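Notebook, Girkevholm kitchen rig
March, entry 11
Written up by Glória, with bits added by Xuân

09:40. Picking up from where Simão left the notes. We are on the wrist-view dropout question, and I think we may finally have something worth telling Prusholm about!

Quick recap for Celeste, who has been away. The policy takes three views: two that look at the whole worktop and one at the wrist. Our old training recipe fed it all three, all the time. It did well on the worktop until anything odd turned up in one view, and then it went to pieces. Vasco's idea was to blank a view at random during training, so the policy has to learn to get by on whatever is left. Simple enough, and other people have done the like. What we wanted to know is which view to blank and how often, in a kitchen that looks like a kitchen and not like a bare table with one red block on it.

So there are two runs to compare. Morais is the old recipe, all views always on. Kistow is the new one, with the wrist view blanked more often than the other two. Same demonstrations, same number of training steps, same everything else (I checked the config files twice, because last month I didn't and we lost an afternoon to it).

Worktop as it stands for this block, and what the wrist has to work with: 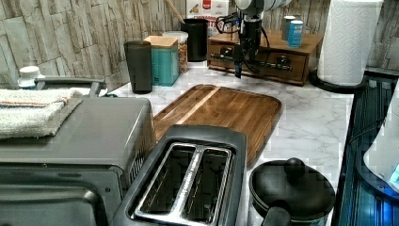
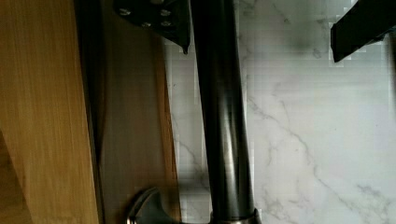
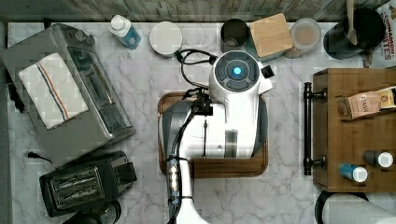 The layout is deliberately a nuisance, and I'm very pleased with it. Our old worktop had so much empty space that either policy could be sloppy and still come out fine. With the toaster oven on one side, the two-slot toaster close by and the drawers across from them, the arm has to pick its way in. The wrist view is the one I keep going back to. Most of it is black pole, white marble and two wooden boards, with four screws in the gripper plate along the top, and there isn't a canister or a toaster in it anywhere. If all you had was that view, you would have a hard time saying which part of the kitchen you were in. Xuân says the grey veins in the marble might be enough to go on. I doubt it, but it would be a lovely result if she's right, and it's cheap to test.

10:55. First block finished. 80 trials, split evenly between Morais and Kistow, order shuffled by the script so that we couldn't favour one. Task was the usual: reach to the named item, close, lift, put it down on the board. A trial counts as a success only if the item is let go on the board and stays put. Simão called them, I typed.

Kistow won, and by more than I'd have dared to guess. 57 successes over both runs together. Of the 40 Kistow trials, 34 were good. Of the 40 Morais trials, 23 were good. That is a gap of 11 trials with nothing changed but the blanking. I made Simão read the sheet back to me before I let myself be happy.

11:20. Looking at the Morais failures, which is where the interesting part is. There were 17, and I sorted them by hand into the bins we agreed in the planning note:

Stopped short of the item: 8
Closed on nothing: 5
Went to the wrong item: 4

All of the wrong-item ones were canisters. Makes sense to me, they sit in a row at the back and from some angles they must look much alike. Kistow had no wrong-item failures at all. Its six were split between stopping short (4) and closing on nothing (2).

My reading: Morais leans on the wrist view far too early in the reach, when that view still has next to nothing useful in it. Kistow has been forced to hold on to the wide views until late. That's a guess until we do the proper test, so please don't anyone put it on a slide yet.

11:45. Xuân here. The proper test is easy. Take the recorded trials, replay them through both policies offline, and swap the wrist view for a flat grey picture at different points in the reach. Then see how far the predicted motion moves. If Glória is right, Morais should jump about when we swap early on and Kistow should hardly care. Both should care near the grasp. I've written the script, it's in the shared folder under replay_swap, and it wants one more pair of eyes before it runs. The bit that lines up the time stamps is ugly.

13:30. Vasco looked over the script and found that I was (well, Xuân was, she wants that on record) one step out on the wrist stream. Fixed. Good catch, it would have blurred the very thing we're looking for.

14:50. Replay done on the 40 Morais trials. Early swap: predicted motion shifts a lot, in nearly every trial. Late swap: shifts as well, as expected. Plotting it against time gives a curve that starts high and stays high, so this policy is listening to the wrist the whole way through. I had the plot up on the big monitor and Simão came over with his sandwich to look at it, which for Simão is wild applause.

15:35. Replay done on the 40 Kistow trials. Low at first and then a steep climb close to the grasp. It's beautiful! I expected a difference, but I thought we'd be squinting at it.

Things I'm still unsure of:

One seed each. We need at least 4 per recipe before I believe the size of the gap, even if I already believe in its direction.

We haven't tried blanking a wide view more often and leaving the wrist alone. Celeste asked for that in the planning note and she was right to. If it helps just as much, then my story about the wrist is wrong and it's only dropout doing what dropout does.

Flat grey may be too easy to spot. A blurred wrist picture, or one borrowed from a different trial, would be a fairer swap. Xuân wants the borrowed one and so do I.

No idea yet about the veins. To test that, lay a plain white sheet over part of the marble and run the same block again.

16:10. Started the extra seeds on the cluster, both recipes, plus one run with the wide views blanked. Names to follow once Simão has picked some. Please leave everything on the worktop where it is until the second block is done, tea box and dish towel included. Raw sheets are in the folder with today's plots, and the Morais failure bins are in their own tab if anyone wants to sort them again without looking at mine first.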